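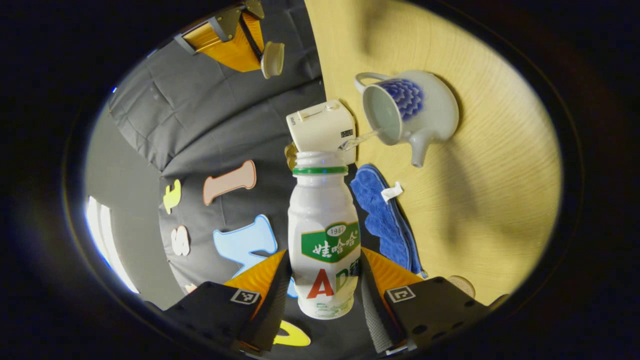 # Table drop-off: questions we get asked

The mixed table at Umley takes small household things that still have some use in them. Hussam Najjar looks after it and wrote most of these answers.

**What can I bring?**

Teapots, cups, towels, small appliances, craft foam, short lengths of tubing, clean drink bottles with their caps. If it fits on a table and one person can carry it, bring it in.

**Do bottles need to be empty?**

Yes. Rinse yogurt-drink bottles twice with cool water, let them drain upside down overnight, and screw the cap back on. Labels can stay. The craft group at Hollari uses the bottles for skittles and prefers the ones with a waist.

**How should I pack a teapot?**

Take the lid off and wrap it separately. Lay the pot on its side on a folded towel, with the spout clear of anything hard. Microfiber is fine – we return towels if you put your name on the tag.

**Will you take a chipped one?**

A chip on the foot is OK. A chip on the spout or the rim, no.

**What about small appliances?**

We accept them if the cord or charger comes along. Empty any water tank and detach the tubes if they come off. Items weighing more than 80 ounces go to the Agudelo counter next door.

**Can I bring foam shapes?**

Yes, any color, cut or uncut. Please keep them in a bag. They stick to dark fabric and get lost in the folds.

**How much do you pass on?**

Last year 1,064 items came in and 842 found a new home. The rest went to recycling.

**Can I take something without bringing anything?**

Yes. There is no swap rule.

**When is the table open?**

From 10 a.m. to 4 p.m. We close for all of January. During that month, the shelf at Nomari takes bottles and towels only – no china.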